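# About Normont

Normont is a photography school and print studio offering instruction in portrait, event and product photography. The school enrolls 70 students in each intake and maintains its teaching rooms, darkroom and print shop on a single site in Clondilow.

## Our history

The school began as the training department of Sallico, a commercial portrait studio that needed assistants who could light a subject properly and return clean files on time. Demand for places soon came from outside the firm, and the department was established as a separate school with its own staff and budget. Sallico continues to provide second-year placements and sends a member of its team to the final portfolio review.

A total of 1333 students have completed the full certificate. Many now work as independent wedding and family photographers. Others are employed by catalog publishers, museums, local newspapers and real estate agencies.

## What we teach

The certificate program runs for 30 weeks and consists of 672 hours of supervised instruction. Students begin with exposure, lens choice and natural light before moving to studio flash. Later units cover retouching, color management, contracts, pricing and the keeping of client records. Each student plans and photographs at least one complete event under supervision, from the first client meeting to the delivery of the album.

Short courses are open to the public in the evenings and do not require previous experience. Participants may bring their own cameras or borrow one from the equipment desk on presentation of a signed loan form.

## The Mekonnen Room

The Mekonnen Room is our main exhibition space. Graduating students show their work there each November, and the exhibition is free to visitors. At other times the room is available to local photographers and camera clubs. Applications to exhibit should include ten prints or digital files, a short written statement and the preferred dates.

## Facilities

Students have access to two daylight studios, a product tabletop area, a black-and-white darkroom and a finishing room with mat cutters and a dry mounting press. Studio time is booked through the front office. Students working toward an assessment deadline are given priority.

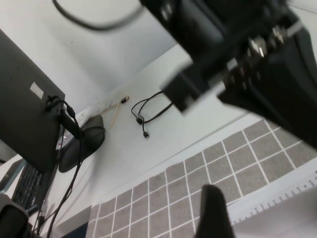
*Tabletop with gray patterned mat.*

## Admissions

Applicants to the certificate program submit a portfolio of twelve photographs and attend an interview. Formal qualifications are not required. A limited number of reduced-fee places are awarded each year on the basis of financial need, and a separate form must be completed by those who wish to be considered.

Requests for a prospectus may be made at the front office or by mail. Visits to the school are by appointment.

Page last reviewed: 2023-09-11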